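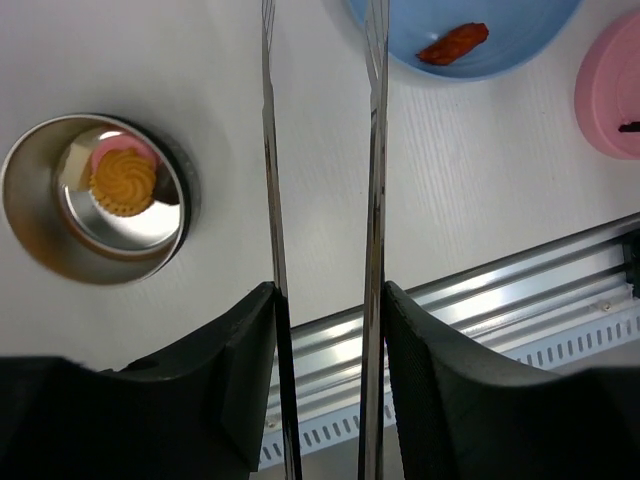
# Filling a Vacant Council Seat: Appointment or Special Election?

Local Government Project, Final Report
27 January 2025

## 1. Question

When a city council member leaves before the end of a term, somebody has to decide who takes the seat. Some cities let the remaining council members appoint a replacement. Others hold a special election. This project looks at how the town of Painemal handled one vacancy and compares it with the rules in two nearby towns, Holtel and Jedari.

I wanted to find out whether the method made a difference to how long the seat stayed empty, what it cost, and how many residents had a say in the result.

## 2. Sources

I used the town charters, council minutes, the clerk's published election returns and the budget summaries. All of these are public. The minutes from Jedari were only available as scanned pages and some of the older ones are hard to read, so I left out anything I could not confirm in a second document.

I did not interview council members. The original plan included a short survey of residents, but it was dropped because it would not have been finished in time.

## 3. The Painemal vacancy

The seat for the Trarkier district became vacant when the member moved out of the district. Under the Painemal charter, a member who no longer lives in the district has to give up the seat. The charter calls for a special election if more than a year of the term is left, and that was the case.

The election was held in November. Turnout was 2386 and the winner's margin was 179 votes. Two candidates ran. The seat had been empty for most of the summer and fall, and during that time the council delayed a vote on rezoning near the Trarkier school. The minutes give the vacancy as the reason for the first delay. They give no reason for the second one.

## 4. Comparison

**Holtel** uses appointment only. The council must name a replacement within two regular meetings. Applicants send in a letter and answer questions in open session. If the council misses the deadline, the mayor chooses.

**Jedari** uses a mix. The council appoints someone right away, but that person serves only until the next scheduled town election. The appointee is allowed to run. Its charter also says a resident can force an earlier election with a petition signed by 1000 registered voters. I found no record of this being used.

| Town | Method | Who decides | Voters involved |
|---|---|---|---|
| Painemal | Special election | District voters | Yes |
| Holtel | Appointment | Council, then mayor | No |
| Jedari | Appointment, then election | Council, then voters | Later |

Cost was harder to compare than I expected. Painemal lists the special election in its budget, but combined with other clerk's office spending. Holtel and Jedari do not list a separate cost for appointments at all.

## 5. Findings

Appointment fills a seat faster. Under the Holtel rules, the Trarkier district would have had a member again well before the fall. The drawback is that the new member is picked by colleagues, and residents can only comment at the meeting.

The Jedari method seems to me the best of the three – the district is represented right away and the voters still get to choose. It does give the appointee some advantage as a sitting member, and I could not measure how large that is from the records I had.

## 6. Limits

The project covers three towns and only one vacancy in detail. Painemal elects members by district, while Holtel elects all of its members townwide, which may affect how much an empty seat matters. A longer study would need several vacancies from each town, along with proper cost figures requested from the clerks.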